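### 3.2 Recording sessions in the student project

The recordings were made by members of the Keso project, a student group that meets in the late afternoon during term. The group was set up to give second-year students a first piece of work with robot learning, and most of those who joined had taken one course in programming and none in control. Erlinda Soriano ran the sessions and wrote the task sheets used throughout.

Students worked with a pair of hand-held grippers instead of driving an arm directly. We chose this for two reasons. The department has one arm, and it is booked by other courses for much of the week. Hand-held tools also take little time to learn - most students could pick up and set down a small object cleanly by the end of their first session. Each gripper carries a cube of printed square markers, which is used to recover its position and tilt. Head-mounted and gripper-mounted cameras give two kinds of view of the same work (Figure 4).

Sessions were held in an ordinary shared office. We made no attempt to clear the desks fully or to control the background, as an earlier set recorded against a plain screen had given us a policy that failed when it was moved to another room. Objects already on the desks were left where they lay unless they were in the way of the task.

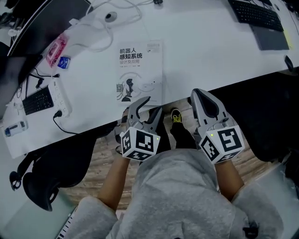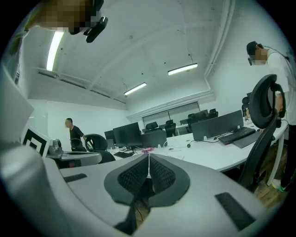 **Figure 4.** Views from the student sessions. First: head view, with both grippers held at the front of the desk. Second: wide-angle view from a gripper camera, showing the desks and the room.

The two kinds of view are used differently. The head view shows where both tools are in relation to each other and to the desk, and we use it mainly for checking and labelling. The gripper view has a much wider field and takes in a good deal of the room, including the ceiling lights and people standing nearby. Faces are pixelated before any footage is stored. Students were told about this at the start and could ask for a recording to be deleted at any point up to the end of the project.

Over the term the group kept 3,068 recordings. A recording was kept if the markers on both cubes could be read for most of its length and if the student marked the task as finished. Each student was asked to stop at 300, so that the set would not be shaped by the habits of a few keen members. In practice this limit mattered for only a small number of them.

The most common fault was turning the wrist so far that the marker faces were hidden from the head camera. Students corrected this quickly once they were shown their own footage, and from the second month the task sheets asked them to watch one recording back before starting the next batch. A second fault was starting to move before the cameras were running. We dealt with this by adding a short pause, with both grippers held still, at the beginning of every recording.

Labelling was done in Atmont, a small browser tool written by two members of the group. It plays both views side by side and lets the user mark the start and end of each grasp. Where two students disagreed on a grasp by more than half a second, a third went over it again. The agreed labels were then used for the training runs described in Section 3.3.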